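Section 4. Working rules for paired hand-held grippers in homes

Applies to: Zavport paired grippers, all label numbers
Revised 2 May 2023

Most rule sheets for this kind of work promise that anyone who follows them will get good data. Satach has read plenty of those promises and makes no such claim. The rules below prevent a few known mistakes. What they do for a robot trained on the results is a separate argument, and the evidence so far is thin.

4.1 Before you start

1. Get written consent from the household. A nod at the door does not count.
2. Check that both grippers carry a number label and that the two labels belong to the same set.
3. Try each screw on the housing with a screwdriver. Do not tighten past snug.
4. Wipe both lenses with a dry cloth. Skip the sprays, whatever the bottle says.
5. Open and close the fingers 20 times with nothing between them.

Note: Step 5 came over from the old Arellano checklist. We have never seen proof that 20 is better than five. It stays until someone tests it. 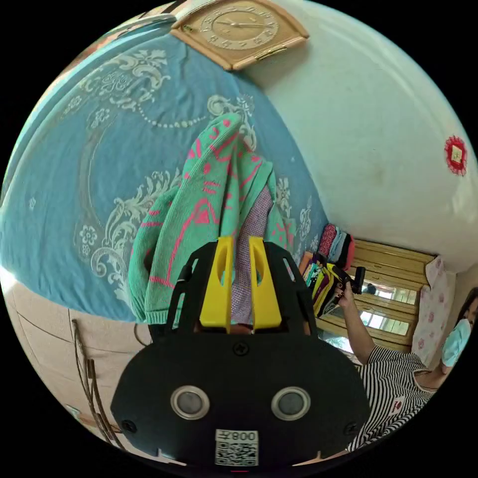 4.2 Handling clothes on a bed

6. Leave the bed as the household keeps it. Tidying it first gives you a clean record of a room that does not exist.
7. Hold one gripper in each hand. Do not finish a fold with your bare fingers, even when it is plainly faster.
8. Take knitwear by a thick fold. A single layer snags.
9. If you drop the item, carry on from where it fell. Do not restart the take.
10. Stop at 200 takes per set, then rest your wrists.

CAUTION: Keep fingers, hair and loose cords away from the jaws. The yellow tips are blunt, but the brackets beside them are not.

Note: Some guides call for "natural movement." Ask three people what that means and you will get three answers - so we left it out. Move at a speed you could keep up all morning.
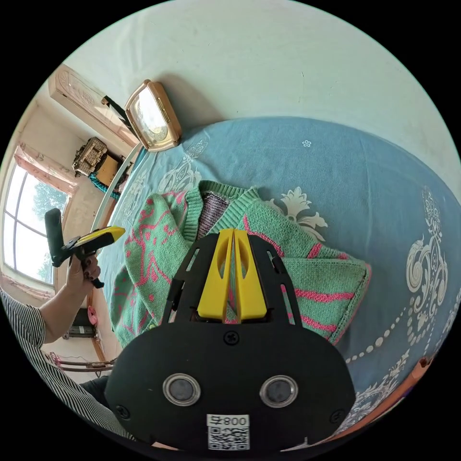
PRIVACY AND CONSENT

11. The lenses take in a lot more than the item in the jaws. Assume windows, furniture and anyone nearby will be recorded.
12. Put away mail, family photos and medicine before the first take.
13. A face mask hides part of a face. It does not make a person anonymous, and a consent form that says so is wrong.
14. Delete a take the same day if anyone in the home asks. No reason is needed.

CAUTION: Automatic face blurring misses faces at odd angles. Check by eye before anything leaves the house.

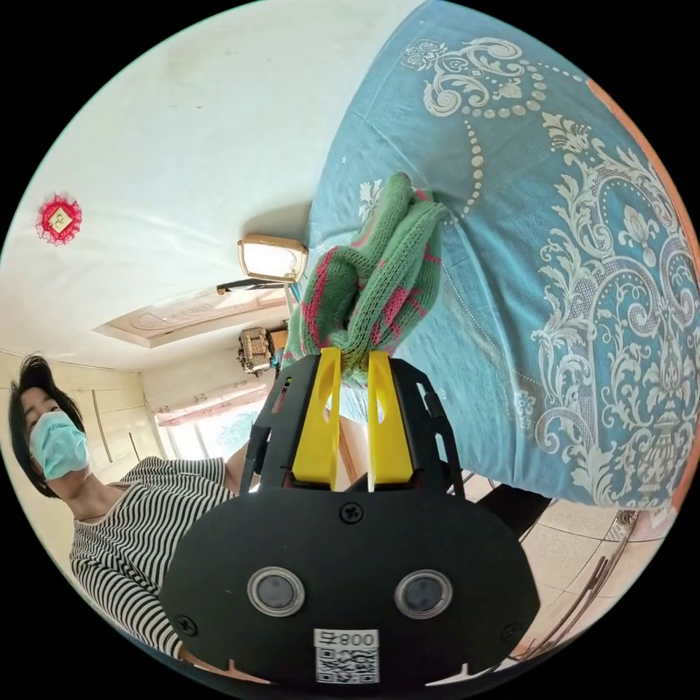 15. Log small knitted items separately from large ones. They bunch in the jaws, and a good grip on one can look much like a bad grip on the other.
16. Mark a take "failed" when it failed. The Simow form also offers "partly successful" - leave that box blank, as we could not get 2 reviewers to agree on it.

The next review of this section is planned for October.

Related sections
Section 3. Charging and storage
Section 5. Naming and moving files
Section 7. Cleaning the fingers
Consent form, large print

Shared 20 times | 3 comments

benchnotes
Glad to see rule 9. Our last guide had us start over on every drop and the logs looked like magic.

pairedleft
Rule 10 is still too many for me. My wrists are done well before that.

k_orchard
Where does the screw rule come from? Ours have never come loose. Feels like another one nobody tested.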